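Korkasmont Kitchen Corner: March progress report 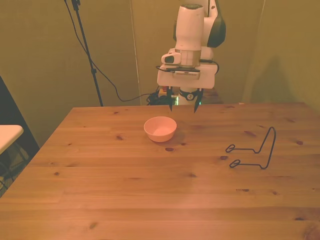 Hi all, time for the spring update on the kitchen corner at Korkasmont, and I'm happy to say we have a proper work surface at last! The old counter went out in February (good riddance, it wobbled every time someone chopped an onion), and the pine table came over from Brulosska on a Thursday, just before lunch. I fell for it right away. It's a light honey color with dark knots all over, and we've decided to leave them alone, no filler and no paint. The little pinkish-white plastic bowl is one of the small ones I'd like us to use for the kids' baking mornings, and the black wire stand to the right of it is on trial too. I love how little room that stand needs, all thin rod and loops, but a couple of our regulars would like something heavier. We'll let them argue it out over soup.

Now the money part. We've spent $2,491 of the grant so far, and most of that went on the table, the shelving and getting the sink moved. The sink took 2 visits from the plumber instead of one, so that line is a bit over. I made it up by buying the shelves secondhand through Sirine, and they're in really nice shape apart from one scratched end.

We ran 13 cooking sessions this quarter, all in the side room while the work was going on. It was cramped and noisy and people kept coming back anyway, so I'm calling that a win. The bread mornings fill up fastest (I could run twice as many if I had the oven time).

Still to do: 2 drawers that stick, the lights over the shelves, and the labels for the dry goods. Ong is sending a quote for the lights and I'll pass it on as soon as it lands. I'd also like to move what's left in the paint budget over to bowls and trays, if that's all right with you. Let me know and I'll get the order in before April.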